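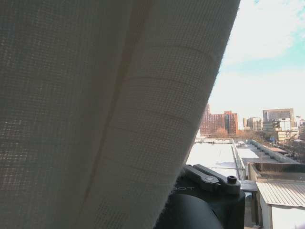

# Cutus: frequently asked questions

Cutus is a two-armed rig for working curtains at a window, put together in a shared workshop. These notes cover revision 8 of the build and were last edited in April 2019.

## What does it run on?

Two arms, a gripper on each, one camera at each wrist and one at head height. Control is handled by Vlad, our motion script, on a second-hand desktop PC. Lusum does the vision. Both are in the project folder, along with the wiring sheet.

## Why start with a curtain?

Cloth has no fixed shape, so a stored path is of little use after the first contact. A curtain is held at the top, which removes half the problem and leaves the free edge and the hem.

## Which camera should I trust close to the fabric?

The wrist camera, for the edge. At short range the weave fills most of its view and loose fibres blur the border, so Lusum fits a line to the edge and ignores single threads. The head camera is used for the approach only.

## How is exposure set?

By hand. Automatic exposure follows the window and the room side goes black. Lock it on the curtain and let the outside burn out. Nothing beyond the glass is used for tracking.
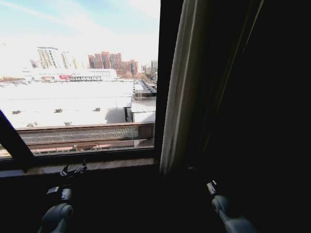
*Both grippers at the sill, curtain to the right of the glass.*

## Do the arms share a coordinate frame?

They do. Calibrate each arm against the printed board, then run `vlad check`. If the two disagree by more than 2 mm, repeat the left arm first. Its base bracket is the older part, and the slots have some play.

## How fast can it move?

The limit is 112 mm/s in free space. Within 10 cm of cloth Vlad drops to a quarter of that. Raising the second figure gave us missed grasps and one torn hem in August.

## Can I use other fingers?

Any that fit the Amuleck mount. Re-enter the finger length afterwards or the closing point will be wrong.

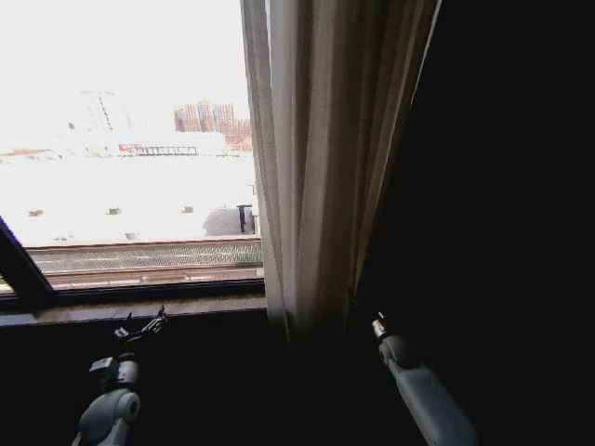

## What should I do if the cloth snags in a finger joint?

Press stop, cut motor power and open the gripper by hand. Ease the threads out along the finger, then home both arms before restarting.

## Where are the spare parts listed?

In `parts.csv`. Lengths are in millimetres.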